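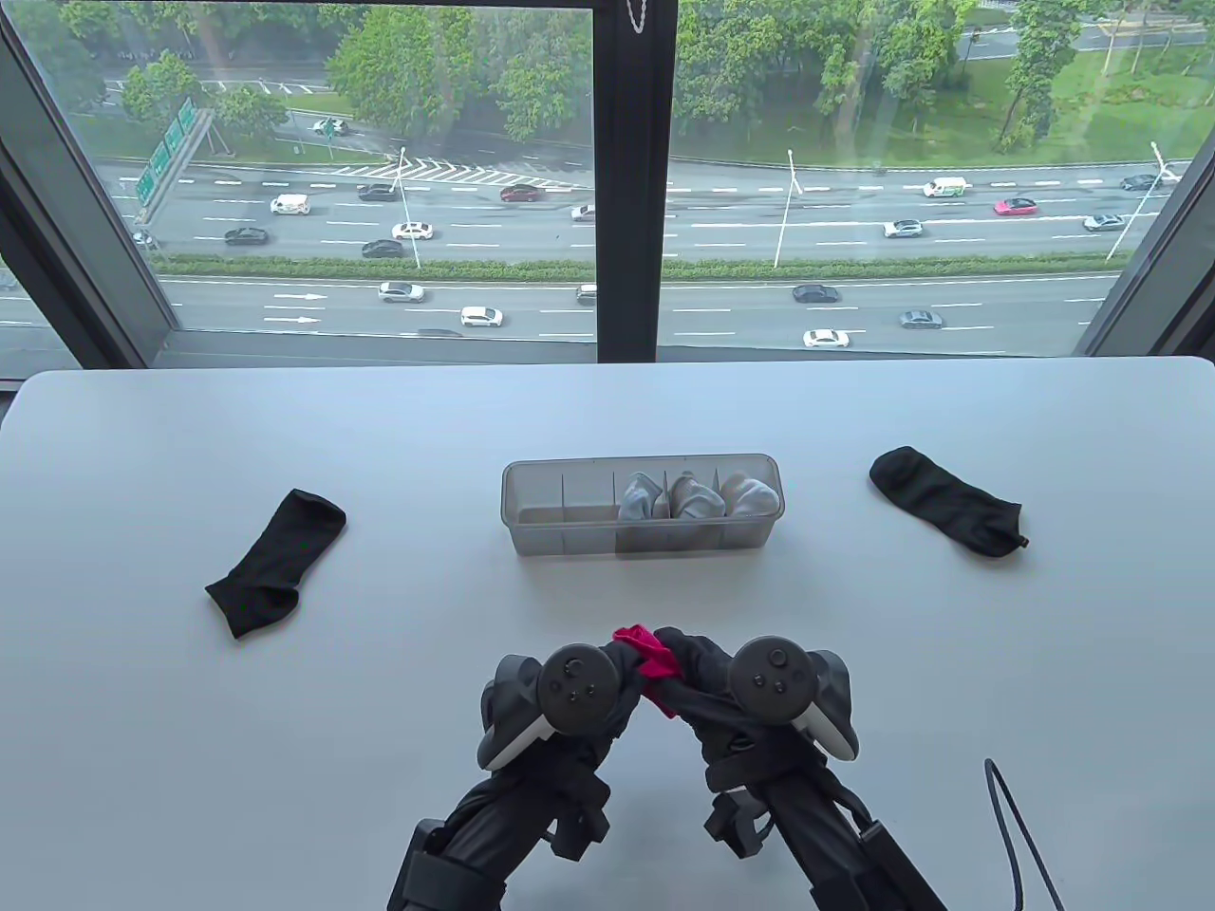 Attachment 1: sock task, organizer box on the table, black sock held between both grippers

Ticket 148 – Sock sorting, black socks slow or dropped
Project: Wogan
Opened: January 16, 2019
Assigned to: Trefor Kneath
Status: Open

Reported problem
The task is to pick a sock off the table, roll it and stand it in a slot of the organizer. Light socks go in fine. Black socks take much longer and some get dropped. Timavon wants to know if this can go in the household chores demo or if we should pull it.

Log

Entry 1. Ran the light socks first under teleoperation. Three rolled and in their slots at the right half of the box. One came out more crumpled than the others. Acceptable for a drawer, I think.

Entry 2. Started on the black pairs. Main trouble is finding the cuff. Black fingers on black fabric, and the operator loses the edge once the sock bunches up. The one in the attachment has a bright magenta part and that helps, but only while it faces up.

Entry 3. Checked grip force against the December settings. No change. Swapped finger pads anyway. Same result.

Entry 4. Timed it. 68 seconds for a black sock, best run. I can do one by hand in 8. Drops are up to 2 per session, mostly during the roll.

Entry 5. Tried the saved motion from the Galanstead setup with no operator. It picks up a flat sock but does not roll it. Stopped after the second try.

Reply from Tellent support
Please confirm the controller mounts are tight and try a lighter roll with a wider finger gap. Can you also lower the window blind and repeat? Glare on a white table can hide a dark edge.

Entry 6. Mounts are tight. Wider gap made the roll looser and the sock opened again in the slot. Blind test still to do.

Current answer for Timavon: with a person driving, yes, slowly. On its own, no – not for socks. Towels are under a separate ticket.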